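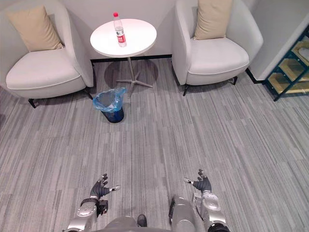
Software for household and office robots is still judged mainly by whether the task was finished. A supervisor watches a run, marks it as a success or a failure, and the mark goes into a table. We believe this practice has outlived its usefulness. Consider how much must be settled before a robot does anything at all with a clear plastic bottle standing on a glossy white table. The red cap and the printed label are easy for a camera to find. The rest of the bottle is transparent, and a depth sensor may report the wall behind it, or nothing. The table itself stands between two armchairs, so the approach is limited on both sides, and a lined wastebasket occupies part of the floor in front. A planner that reaches the bottle by a poor route and a planner that reaches it by a good one will receive the same mark.

The position of this essay is that planning software should be required to record what it believed, and how strongly, at each point where it made a choice. The record should be kept in a form that a person outside the development team can read. It should be delivered with the software and treated as part of it.

The usual objection is cost. Logging slows the control loop, storage fills, and engineers must maintain one more format. These are fair concerns, and we do not dismiss them. In our own review of the Pasum planner, completed in September, the first version of the belief record was far too large to be of use. It stored every candidate grasp and every rejected path. The second version stored only the choices and the two strongest alternatives to each. Reviewers could read it without special training, and the control loop kept to its schedule.

What they found justified the effort. Of 58 runs marked as successful, 35 contained at least one moment when the planner acted on an object position it had itself rated as doubtful. The arm went forward anyway because no rule told it to stop. None of this was visible in the results table, which would have been sent to the client as it stood.

Tiziana Colombo, who led the review, has argued that such runs should be placed in a category of their own. We agree. To call them failures would be unfair to the developers, and to call them successes misleads the people who will later share a room with the machine. The Gulteo toolkit already allows a third outcome to be entered by hand. It should be computed from the record and entered by default.

A second objection is that learned controllers do not hold beliefs in any sense that can be written down. A network maps camera images to joint commands, and there may be no internal statement of the form "the bottle is here." This is true of some systems, and it makes the requirement harder to meet. It does not remove it. A separate estimator can run beside the controller and report where it places each object and with what confidence. Where the two disagree, the disagreement should be recorded. Fletach has adopted this arrangement for its newer mobile platforms, and its engineers now treat disagreement as a reason to slow the arm.

Purchasers have a part in this as well. At present most contracts ask for a success rate and a cycle time. Few ask how the software behaves when it is unsure, and suppliers do not volunteer the information. We recommend that any contract for a robot working near the public include a sample of belief records, selected by the purchaser, before acceptance. Sartori has agreed to revise its standard terms along these lines, and the draft wording will be circulated to members before the next meeting of the software working group.

10 April 2025

41 shares
2 comments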